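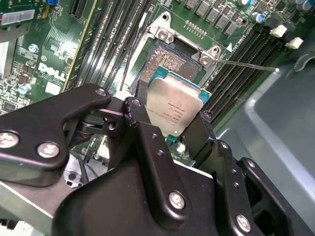

Mareike Rathjen wrote in to ask whether a secondhand office computer is going to sound like a hair dryer under her desk, and whether she'd be better off putting the money toward something new and small and shiny. Fair questions, both of them! I've answered that email so many times now that I'm putting the whole thing on the page for the Judidell, our refurbished desktop tower, and you can skip down to the specs if you've already made up your mind.

4 min read

The Judidell – refurbished desktop tower, $545

So, noise. A big case is usually quieter than a little one doing the same work, as long as the fans are clean and the paste under the cooler hasn't turned to chalk. We clean the fans (or swap them if the bearings grumble) and redo the paste on every single machine before it gets our sticker. I keep one next to my left knee all day and I mostly hear the radiator. When I'm exporting video I hear it, sure. If you record music or do voice work in the same room, please tell me when you order and I'll fit the slower fan, which is a free swap.

What you're buying is a retired business machine. Offices lease them, use them for spreadsheets, and send them back by the pallet. They're built to be opened by somebody in a hurry, so the side comes off easily and you can get at most of what's inside without skinning your knuckles. I love that about them. I've owned laptops where replacing the battery took a heat gun and most of an evening.

Who is it for? Students, people working from home, grandparents with nine thousand photos, small offices. Dirk Nolte came to us after getting a quote of $2,040 for a new workstation, and all he needed was something to run his bookkeeping and two monitors. He took a Judidell and spent some of the difference on a decent chair, and I think he got that exactly right.

Who is it not for? Anyone who wants to carry it around – it weighs 19 pounds before you add a single cable. Also anyone doing serious 3D work, or anyone who wants the newest games with everything turned up. You can put a better graphics card in later, but check the power supply first, and measure the space too. Cards have gotten awfully long. I'm happy to check a card for you if you send me the model.
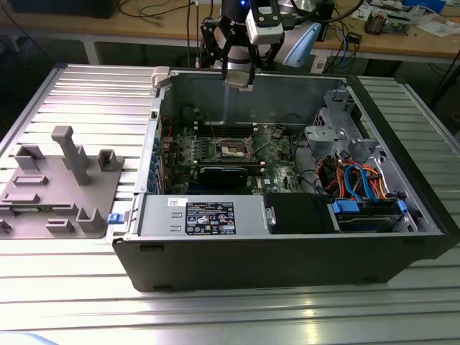 Tomos Craddock reckons I should push people toward more memory before anything else, and he'd happily see every machine leave here with double what we put in. I half agree with him. If you're the kind of person who never closes a browser tab, then yes, tick the memory box when you order. If you write letters and pay bills, leave it alone for a year and see. Adding memory later is the easiest job there is: power off, unplug, open the latches, line up the notch, press until it clicks.

The drive is where I'd never cut a corner. Every Judidell gets a brand new solid state drive, and the old one is wiped and goes for recycling. That one part does more for how the computer feels than anything else on the list, and I wouldn't sell a refurb without it.

What's in it:

Quad-core desktop processor
8 GB memory, with free slots for more
New 250 GB solid state drive
Wired network, plus a Brirkeo wireless card
DVD drive, yes, still
Keyboard, mouse and power cord in the box

There's no monitor included. The Okabe 22-inch is the one I usually suggest, and if you order it with the tower they ship together and you pay the delivery once.

Warranty is 2 years on everything except the keyboard and mouse, and opening the case doesn't void it. Please do open it! Blow the dust out every spring, take it outside to do it, and hold the fan blades still with a finger so they don't spin up while you're spraying. If something does go wrong, write to us first and describe what it's doing (beeps, lights, smells, all of it), and often I can talk you through it or mail you the part.

Returns are 30 days, no form to fill in. Keep the box if you've got the closet space. It's a good box, and the foam is cut to fit.

One last bit for people moving over from an old computer. We'll copy your files across for free if you send us the drive or bring it by the shop, and Jannik Lindemann is the person to ask for. Label it with your name, please, in real ink. Sticky notes fall off in the mail.

Prices checked May 12, 2018. The next batch goes on sale in June, and you can put your name down now through the Zolura order desk without paying anything up front.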